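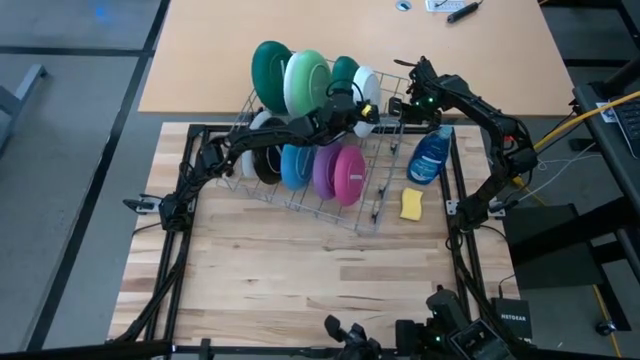

*Plates in the rack, with soap and sponge on the side.*

## Halley practice shoes, after one winter of tango and salsa

I bought these shoes in March from the Tusico shop on Otley Street. I dance 2 evenings in the week, tango first and then salsa, and my old pair had no more colour at the toes. The Halley is a low practice shoe with a split sole in suede. It cost me 200 dollars with tax, so I wanted to be careful before I write something.

**Fit.** I take normally a size 40 and here also 40 was right, but the first three classes were tight over the instep. My teacher, Ívar Snorradóttir, told me to wear them at home in thick socks. I did it for 7 evenings while doing the housework, and after this the leather became softer. If your foot is wide I would try them in the shop and not order.

**Turning.** On the wooden floor of the Van Dusen hall they turn very well. Maybe too well in the beginning, I was finishing my pivots later than my partner! On the tiles at the community centre I feel more grip, and there my knees prefer a leather sole. The suede needs brushing, and the brush is not in the box. I find this a bit cheap for the price.

**Support.** The heel holds firmly. Under the ball of the foot the padding is thin, which I like for tango because I feel the floor, but after two hours of salsa my feet are burning. A gel insert helped. It makes the shoe half a size smaller, so think of it when you choose.

**Wear.** The stitching is still good. One lace lost its plastic end in the second month. The grey is more blue than on the website, where you find it as model 1726.

I give four stars out of five. For tango I would buy them again. For somebody who dances only salsa, I would look first at the version with the thicker sole, but I have not tried that one and I can't say if it turns the same.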